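Workshop Notebook > Visitor Guide > Tresmont Trail Map

28th May
by Annapurna Palaniappan

Back at the Tresmont map this morning, the fold-out one for the visitor center, and I'm in a better mood about it than I was last week! The old version tried to put every attraction in town on one side of the sheet, and by the time you'd got the lake, the music hall and the antiques stops on there you couldn't read a single street name. So I've split it. Town on the front, lake and countryside on the back.

Sugeng Liem ran off 13 test sheets on the heavier stock and I folded them all at the bench. It cracks along the second fold (ink flakes off right through the Matei Bridge, of course). The lighter stock folds fine but you can see the lake through the town. Going with the light one for now and turning the lake blue down a notch.
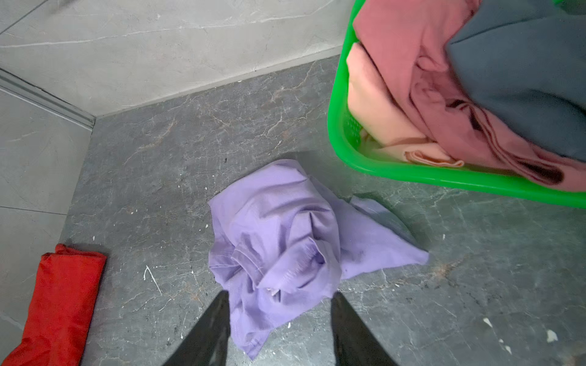
Folding and wording

Six panels, same as before. I tried a seventh and it won't sit flat in the rack.

The Tundetti Playhouse blurb is way too long. They sent 200 words and I have space for maybe a third of that, so I cut the history and kept the box office hours, the parking and the bit about the summer concerts. Must send it back to them before it goes anywhere near the printer, they were cross last time.

Jusomer Lake still says "open all year" on the old plate. The boat ramp closes in December, so that needs a line of its own, and I'd like the picnic spots numbered to match the signs out there. Sugeng has the sign list on his laptop, ask him.

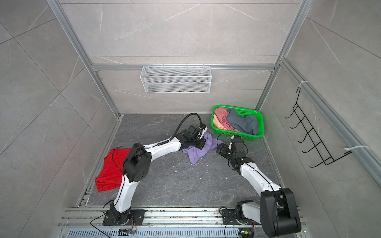
I also want to try the walking loop in a dashed line, green on the front and the same green on the back, so people can tell it carries on when they flip the sheet over. Did a quick one in marker and it looked pretty good, if a bit wobbly near the mill.

First run is 1000 copies. Still to do: redraw the bridge so it misses the fold, fix the ramp note, get the Playhouse to say yes.

4 comments | 2 shares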